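The Lid

Tiziana Cocco left the laptop shut on the white table and went to look for a box. 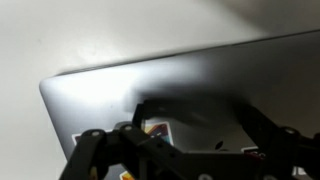
Mirko said she should have wiped it and sent it back in August, when they first asked. He said it through the doorway, with his coat still on. A firm like Bolard did not forget a machine. They had a list somewhere, and her name was on the list, and sooner or later somebody young would ring up and be polite about it.

"They have rung," she said. "They were polite."

"Well, then."

She found a box under the stairs that had held a pair of boots. It was too deep and slightly too narrow. She brought it in anyway and set it on the chair, and Mirko came over to see for himself that it was too narrow.

The letter was in her bag. It was dated November 2019 and ran to two pages, the second of which was only a signature and an address in Tratetti. Equipment was to be returned in the condition in which it had been issued. There was a sentence about accessories and another about stickers, labels and other personal additions, which were to be removed by the employee before dispatch.

"It says stickers," Mirko said, reading over her arm. "They've thought of stickers."

"Somebody must have complained."

She sat down and put her thumbnail under the corner of one of them, the one with the slanting bands, blue and orange and tan. It had come from a café in Prolov, where she had gone for the job that was meant to take 4 days and had taken most of a month. The café gave them out with the bill. She had put hers on the lid that same evening in the hotel, mainly to tell her computer apart from the others on the meeting table. After that the rest had followed, as they do.

The corner lifted a little and then tore.

"You want a hairdryer," Mirko said. "Warm it up first. Mirko Cattaneo's one piece of practical knowledge."

"Is it true?"

"My sister does jam jars that way."

The hairdryer was upstairs. He went to get it and was gone longer than he needed to be. She heard him open the bathroom cupboard and then the window. While he was up there she read the letter again. If the item was not received, the sum of 1,201 euros would be taken from her final payment. It seemed an odd figure. She wondered who had arrived at the one.

She had been with them 12 years. The laptop was the third they had given her and the only one she had liked. She had written the whole of the Wannasri report on it, sitting in this chair with her feet on the other, and when the report was finished and nobody had read it, she had written a second one, shorter, and they had read that.

Mirko came back with the hairdryer and an extension lead. He looked at the table and then at her.

"You could just pay it," he said.

"For an old computer?"

"You've paid more for worse."

She thought about this. It was getting dark outside, and the people opposite had put their kitchen light on. He stood holding the plug.

"There's work on it," she said. "It's theirs. I don't want their work in the house."

"All right."

He plugged the lead in by the door and ran it under the table. She turned the hairdryer to low and held it over the torn corner, and after a minute she tried again with her nail. It came up slowly, leaving a grey line of glue behind it. Mirko had found an envelope. He held it out flat, and when the sticker was free she laid it on the back, face up, and smoothed it down.

"Which one next?" he asked.

She pointed to the one with the red on it, and moved her chair round to reach.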